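Notas do orador — Migração do arquivo de registos para o Usine
Março · por Prodromos Zervas
6 partilhas · 2 comentários

Diapositivo 4. Recordar que o centro de Staltthorpe mantinha 139 servidores com configuração manual. A transferência para o Usine abrangeu 826 tarefas agendadas.

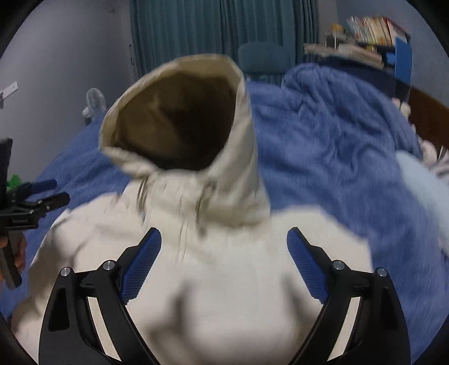
Spyros Kouris perguntou, no ensaio, se a réplica de Skurnlow entra no mesmo calendário. Responder que sim — com validação prévia dos índices.

Diapositivo 5. Apresentar o plano de reversão e passar a palavra à equipa Kyriakidis.

Este sítio utiliza cookies. Aceitar | Gerir preferências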